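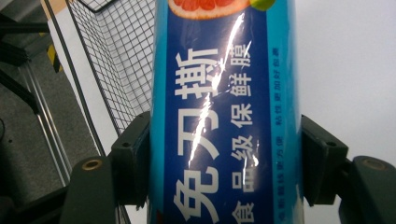 Fig. 1. Cling film in its retail wrapper, blue with a printed grapefruit. The large characters read 免刃撕, the smaller ones 食品级保鲜膜 (food-grade cling film).

Household Materials, Session 4: Wrapping and Keeping Food
Notes by Milagros Gaete

Welcome back, everyone, and thank you for bearing with me over the room change. We spent last session on jars and tins, so today we come to something most of us pull out of a drawer without a second thought.

Let us start with the wording on the pack, as Mahfuz asked about it. 食品级 means "food grade", and 保鲜膜 is the everyday word for cling film, put together from "keep fresh" and "film", which I find rather lovely. The bigger phrase, 免刃撕, says roughly "tear without a blade". Plenty of rolls come in a long box with a metal cutting strip, and if you have ever caught a knuckle on one you will see the appeal!

Some points to take down:

Cling film slows drying out and keeps smells apart. It does not make old food safe, and wrapped leftovers still belong in the fridge.

A halved grapefruit or lemon does best with the film pressed right on to the cut face, so that little air is left underneath.

Always read the maker's advice before using any film in a microwave or near hot, fatty food. Films are made from different plastics and they do not all behave alike.

For the practical, please bring one piece of citrus, a small bowl and a pen for labelling. We shall wrap one half, leave the other bare, and weigh both over the following days. Pranab's grapefruit half weighed 238 g at the start last October, so aim for something of that sort if you can.

Reading: the Gredlow handout, page 10, and Darragh's sheet on reading food labels.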